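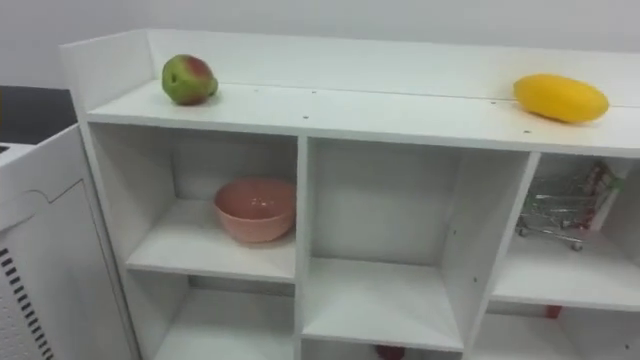
*Shelf unit at the Bedton test room, with an apple and a mango on top and a bowl and small cart in the cubbies.*

# Test room operator (fault investigation), Wida, Bedton

Wida is looking for an operator to join the small team in Bedton that runs pick-and-place trials on household shelving. The post is full time and fixed term, with a view to extending it. The advert is dated August 28, 2020 and stays open until we have filled the post.

## Why we are hiring

In January one of our robots dropped its arm on to the top board of a shelf while a colleague was reaching into a cubby underneath. The arm had been told to hold its position. The brake on the shoulder joint let go for a moment, the arm fell, and the controller logged the move as normal. Our colleague had a bruised wrist and was back at work the next day. It could have been a good deal worse.

We stopped all trials and went back through the records. Out of 3,340 runs, 889 had no usable brake reading at all, so we can't say whether the same thing had happened before without anyone noticing. The supplier of the joint, Walczak, has replaced the brake and changed the firmware. We have started running again with nobody allowed inside the marked area while the arm has power.

What we need now is someone to repeat the old runs carefully, watch for the fault and write down what happens. The first block is 686 runs.

## What you will do

- Set out the shelf to a written layout before each run. Items are fruit, bowls, small carts and similar light things.
- Start the run from the desk and stay outside the marked area until the power light is off.
- Fill in the run sheet, including runs where nothing happened.
- Press the stop button if the arm sags, jerks or moves when it should be holding. You don't need to ask first, and you won't be asked to justify a stop.
- Check the brake reading against the log at the end of each shift and report any gap the same day.
- Help the engineers take the shoulder joint apart when a fault has been recorded.

Most of the day is repetitive. On some shifts the fault won't show up at all, and those sheets matter to us as much as the others.

## What we are looking for

You will need to write clear notes in English, be comfortable using a spreadsheet and be able to stand for a fair part of the day. Experience in a workshop, a lab, a warehouse or a kitchen would all be useful. You don't need a degree, and you don't need to have worked with robots.

We would like to hear from people who have stopped a job because something looked wrong - tell us about it in your application if you have.

## Safety training

The first week is training only. You will learn the lock-off procedure, read the full report on the January incident and practise stops with an engineer beside you. You will not run the arm alone until you and the engineer have both signed the training sheet. Safety shoes are provided.

## Hours and place

Shifts are seven and a half hours, early or late, agreed a fortnight ahead. The test room is on the ground floor of the Stevel building in Bedton and has step-free access. There is bike storage at the back and a small car park.

## How to apply

Send a CV and a letter of no more than 900 words to Damian Stępień, test room lead, at the Wida office in Bedton. Please say when you could start and whether you prefer early or late shifts. Interviews last an hour and include a short visit to the test room with the arm powered down. If you would like to read the incident report before you apply, ask Damian for a copy.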